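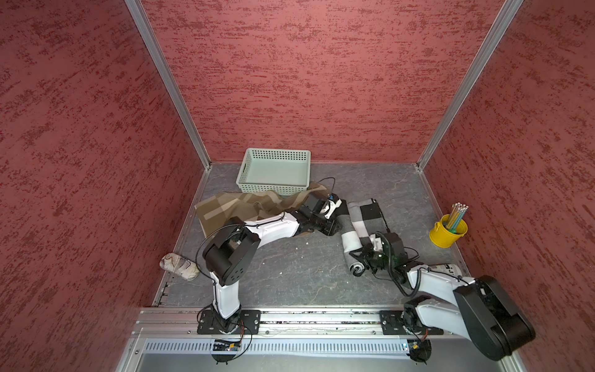

Ash glaze, series 2 and 3
Esbridge workshop notebook, October 2019

Writing this up while the tiles are still spread over the bench. I am very pleased with this batch and I want the details down before I start remembering it tidier than it was. Anyone who uses the glaze shelf should read the bit on the wash, and the bit on the overlap tiles if you read nothing else.

Where we left off

Series 1 was the apple wood ash, unwashed, straight into the bucket with feldspar and clay. It ran like crazy, glued two tiles to the shelf and had that sour olive color all over. Pretty in a photo, hopeless on a mug. Amerley Frimpong looked at it and said the ash was fine and the recipe was greedy, and she wanted to see the same ash washed properly and cut back. So that's series 2. Series 3 is the same base recipes with straw ash swapped in for half the wood ash.

Washing

Started with the two sacks from the orchard stove. Picked out nails and the big charcoal by hand, then dry sieved outdoors with mask on. Then into the tall buckets with a lot of water, stirred, left overnight, skimmed the floating charcoal off the top.

The first water comes off yellow like weak tea and feels slippery, and that slipperiness is lye. Gloves and goggles, please, every time. I got a splash above the glove on the second change and had a red patch on my wrist until evening. Vinegar water is now on the shelf over the sink, but rinse with plain water first and for a long while.

Three changes of water in total. After the third it ran clear and no longer felt soapy through the glove. I am stopping there on purpose. Every wash takes out more of the soluble potash and soda, and I would like to keep some flux in there. Wet sieved through the 80 mesh, let it settle, poured off, dried the sludge on old plaster bats. The bats drank it up wonderfully. One is cracked right across now, the oldest one, and it can go.

Dry weight when it was all scraped together: 2,982 g. More than I hoped for! That is enough for all of this and for a proper dipping bucket later on. It's in the lidded tub marked APPLE WASHED. Please don't top it up from the other sacks, they are mixed wood and I don't know what's in them.

Straw ash

Burned the straw in the old brazier on a still afternoon. You get a huge heap of straw and then a sad little spoonful of gray fluff, over and over. By the end I had 358 g. It came out blackish with carbon even after a second burn, so I ran it through a bisque firing in an open bowl and it turned a soft pale gray and lost its smell. Not washed. It felt clean enough and I didn't want to lose any.

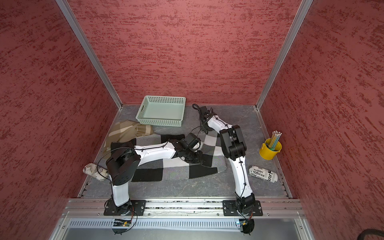 The difference in the hand is lovely, by the way. The apple ash is heavy and creamy when wet, the straw ash is gritty and squeaks between the fingers. Straw is full of silica, so it's closer to glass former than to flux, and you can nearly feel that.

Recipes

All by weight. The feldspar is the Flerkaron potash one from the new bag. The clay in the glaze is plain ball clay. The tiles are all Prilliveo stoneware, the buff one, bisqued in the last load.

2A: two parts ash, two parts feldspar, one part clay
2B: equal parts of ash, feldspar and clay
2C: same as 2A with one part quartz added
2D: same as 2A, with red iron oxide, a small teaspoon to the cup of slop

3A to 3D: exactly the same with half the ash replaced by straw ash

I know a teaspoon is not a measurement. The small scale was out of batteries and I was impatient. If 2D is worth keeping (it is, see below) I will redo it by weight and put a number on it.

Mixed to the thickness of light cream. The apple ash ones thickened up while they stood, overnight 2A turned into something like yogurt. A drop of vinegar would make it worse, I think, so I only added water and stirred. It loosened quickly. Watch this in a big bucket though, if you keep adding water you end up with a thin coat and wonder where the glaze went.

Each tile dipped once all over, then the top third dipped again. Standing tiles, with a foot, on a wash of alumina and with a cookie of scrap clay under each one. After series 1 I am a convert to cookies.

Firing

Fiadzo kiln, the gas one, middle shelf and a few on the shelf below. Cone 10 flat at the top, soft but not flat at the bottom, so there is still a difference between shelves and I should stop pretending there isn't. Body reduction started a bit late, I was on the phone. Light reduction after that and a few minutes of clean flame at the end. Closed up, damper in, bricks over the burner ports, and then the long wait.

I slept badly with excitement. Silly for someone who has opened this many kilns, but there it is.

Results, wood ash

2A: runs, but beautifully. Pale green, fine rivulets down the face, a fat glassy roll at the foot where it stopped a finger's width above the cookie. Where it's thin it breaks to a warm tan. The double dip did get onto the cookie on the lower tile. Use on the upper half of a pot and leave a generous bare foot.

2B: the quiet one. Satin, almost dry on the single dip, a stony gray green. It didn't move at all. Amerley likes this best of the eight and wants to try it on the inside of a serving bowl. I said let's do a lemon test first. Leave a slice on it overnight and see if there's a mark in the morning. A matte with this much lime in it can be soft, and I don't want it near food before we know.

2C: glossy, clear, well-behaved, a little dull. Crazed all over with a fine net. I expected the quartz to help with the crazing, and maybe it did and it would otherwise have been worse. Try more quartz? Or swap part of the Flerkaron for something with less potash in it. Parking this.

2D: oh, this one. Amber in the rivulets and nearly black between them, like looking down into a stream with leaves at the bottom. On the edge of the tile it goes rust. I keep picking it up. The lower shelf tile is duller and greener, so it wants the heat.

Results, straw ash

3A: much stiffer than 2A, as hoped. Stays where you put it. Milky, with a bluish cast in the double dip that I could not get any camera to show. Under the window it's there, under the strip light it's gone. My guess is phosphorus plus the extra silica, giving that cloudy opal look, but it's a guess and I have no analysis of either ash.

3B: underfired. Dry, scratchy, like an eggshell. No use as it is, though it may be a nice base for a slip.

3C: too much silica by a long way. White, stiff, pinholes. There's a crawl on the back where I had touched the bisque with greasy fingers. My fault, lunch.

3D: brown. Just brown. A good honest brown with a few blue specks in the thickest part. I'd like to see it on a textured surface before giving up on it. 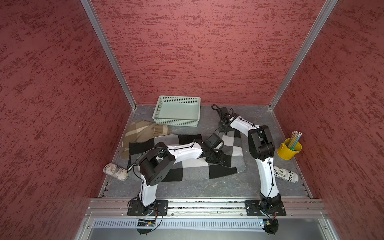

Overlaps

I had enough slop left to do six spare tiles with overlaps, and they turned out to be the best thing in the kiln. 2D under 3A is the one to see. The iron comes up through the milky glaze in streaks and each streak has a blue halo. On the upper shelf it had moved just enough to soften the line between the two. On the lower shelf the line is hard as a ruler and nowhere near as nice.

3A under 2D, the other way around, is murkier but more even. Probably the one to use if you need a set of things to match. 2A over 2B gave green drips over stone gray, and it held at the foot even with a thick coat, so the stiff glaze is catching the runny one. Very useful to know! That might be the answer for mugs: 2B all over, 2A at the rim only.

All the tiles are numbered on the back in iron oxide. On two of them my 3 has bled into something like an 8. There is no series 8. Read it as a 3.

To do

Redo 2D with weighed iron, in three strengths.

Lemon test on 2B, and also a run with the dishwashing soda.

Small line blend between 2A and 3A, to find where the blue begins and where the running stops. I think the good glaze is in there somewhere.

More straw. I have a cupful of straw ash left and that won't cover a bowl. Ask at the stables. Wheat if they have it, so it's the same stuff, and keep barley separate if that is what we get.

Replace the cracked bat. Pour two while the plaster is out.

Batteries for the small scale.

Shelf positions: next firing put a cone pack on each shelf, front and back, and write down what they say. I've been blaming the recipes for things that are plainly the lower shelf.

Added after supper: checked the tiles again under the kitchen lamp, and 3A does show blue under that bulb. The crazing on 2C is still going, I could hear it pinging from across the room. Tiles go on the window board tomorrow, upper shelf on the left, lower shelf on the right. Pick them up and turn them over, but please put them back in the same order.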